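Week 3: Keeping a shop's stock straight

Right, so last time we got as far as the delivery note, and a few of you asked me afterwards why I make such a fuss about it. I'll try again. The delivery note is what the supplier thinks they sent you. The invoice is what they want paying for. Your own goods-in sheet is what came through the door. You'd be amazed how often those are three different stories, and if you only keep one of them you'll never find the gap.

My favourite case is still the Starnlow branch of Koutsoukos, the kitchenware shop I did the books for before I started teaching. The system said we had 176 enamel mugs. The shelf said 58. I spent most of a January going through the paperwork and found one delivery keyed in twice and a whole box sent back to the supplier with no credit note raised. Not a thief in sight! Most stock losses I've looked into were like that – dull, fixable and sitting in a folder.

So, before you blame anyone, check the returns, then the transfers between branches, then the units. Units catch everybody. If the supplier sells in boxes and you sell in singles, somebody will sooner or later type a 3 and mean three boxes. 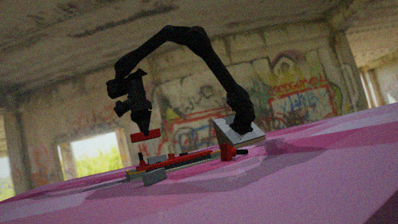 Handout 3, page 2

Now, valuing what you've got. We'll stick with first in, first out for this course, where you pretend the oldest stock leaves first. It suits most small shops and it's easy to explain to the owner. Esmaeil Pakzad's chapter in the reader goes through average cost as well (it's short, do read it), and I'll happily talk about that in the seminar.

For the exercise you've got the Jidness ledger. Closing stock should come to £2,973 if you've treated the damaged goods properly. If you're over, you've probably left them in at full cost – write them down to what they'd fetch. The Imel sheet is optional and a fair bit harder, so leave it until you've done the first one.

Bring your workings, even the messy ones.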